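Workshop notes | Benches | Stock | Log
April 15, 2022
Hnat Boiko

Baskets, batch 17. Went through the rattan-look ones Skodholm sent for the bread shelves. Rim is a good thick twist all the way round, corners rounded so shoudn't snag sleeves. Handles are thin loops at the ends. Not sure about those with a full load, ask Ruben.

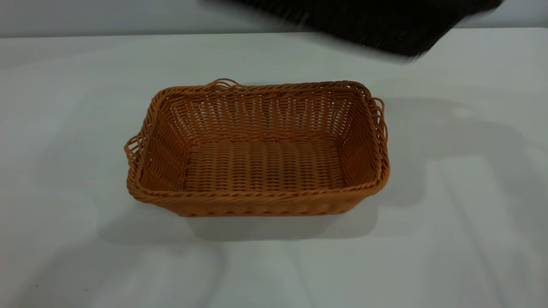
Floor and cleaning

Ribbed floor, crumbs will sit between the rows. Back wall is open lattice so small stuff goes in a liner, Kazimiera has 2 cut already. Plasticky strands, try a damp cloth first, no solvent pls.

To do: weigh one empty (Custum sheet says 444 g), hang test on the handels, label shelf 703.

3 comments | 2 shares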